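Why I Still Mail Paper Letters

I mailed 22 letters last year, and I would like to talk you into mailing one. Just one! It costs less than a cup of coffee, and you probably have a pen in a drawer already.

I started again in July, when I was clearing out a closet in my old apartment in Siu and found a shoebox of letters from my grandmother. She wrote on both sides of the page, then up the margins when she ran out of room (she always ran out of room). Half of it was weather and the price of peaches. I read every word, sitting on the floor, and then I read them again. I have 2,000 emails from people I love and I have never once sat on the floor with those.

People tell me a letter is slow, and they're right, it is wonderfully slow! You write down what's on your mind, and by the time it arrives you've changed your mind about half of it, so there's something to say in the next one. A text wants an answer before lunch. A letter is happy to wait on the kitchen counter until you have an evening free.

I do wish our town made it easier. The blue box on Guvetti Street was taken out, and the Postport counter now closes at 4:30, before most people get off work. That's a real loss, and I think the town should push to get the box back. A mailbox asks for so little space.

Until then I walk the extra 2 blocks with my envelope, and I like the walk. Write to an aunt. Write to your old roommate. Tell them about the weather and the peaches, and use the margins.
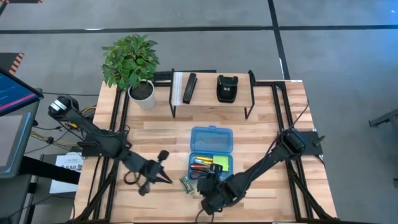
Tessa Lindqvist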